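Comparing parallel grippers and wrist cameras in simulation
Speaker notes, Wilmer Betancur, 21 December 2020

Slide 1. Title
Say who paid for the work (Irklow, internal budget). Mention that the code is shared on request. Do not read the title out.

Slide 2. What was compared
Two grippers, both parallel jaw. The Notero has short fingers and a high closing force. The Kaushik has longer fingers, less force and a slower controller loop. Same two-arm base for both, same task list, same objects.
One controller throughout: Grernley, default gains. I tried tuning it per gripper in February and dropped the idea. The tuned runs could no longer be compared with each other.

Slide 3. Numbers
3,000 attempts per gripper, split over the task list. Failed grasps: Notero 448, Kaushik 851. Pause here, people will want to copy these down.
Most of the Kaushik failures are slips in the first 100 ms after lift. Look at the force plot before blaming the finger shape. The friction value for the pads was taken from the maker's sheet and never measured.

Slide 4. Where the Notero loses
Flat things near the edge of a table. The short fingers bring the palm down too close and the planner rejects the pose. These are counted as failures even though no contact was made. Someone asked about this last time, so say it before the plot comes up.

Slide 5. Head camera view
Rooms are furnished at random, with both arms in view for the whole run. Camera roll is part of the test set. Pose estimates get worse as roll goes up, and the error is the same for both grippers, so it cancels in the comparison but not in the absolute figures.

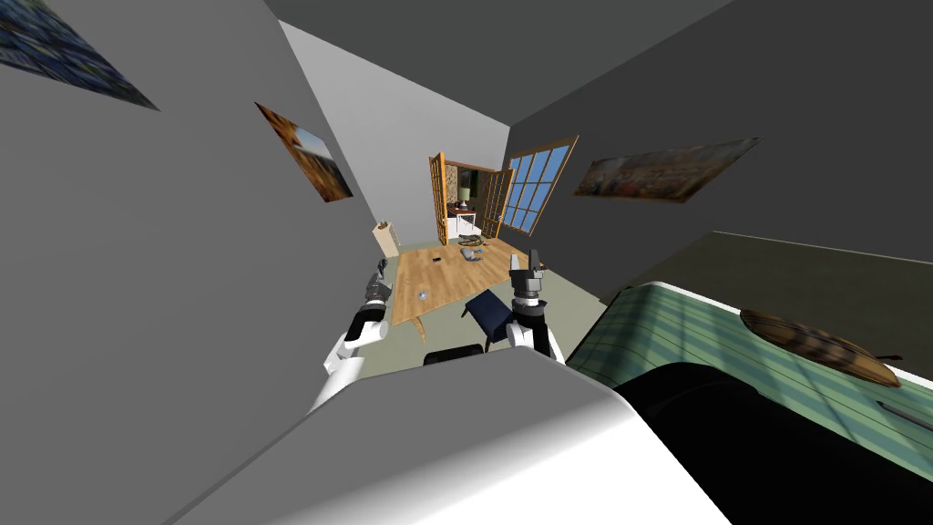 Why use a head camera at all if each wrist already has one?
The wrist cameras lose the object during the final approach, when the fingers block most of the view. The head camera keeps a usable estimate until contact, at lower resolution.

Slide 6. Limits
Rigid objects only in the scored set. Cloth is modelled but not scored. No sensor noise on the joint encoders. Contact solver step was kept fixed; halving it changed the slip count for the Kaushik and left the Notero alone. Backup slide 9 has the table.

Slide 7. Next
Measure pad friction on the bench, rerun the Kaushik set, then decide on finger length. Leave the contact address up during questions.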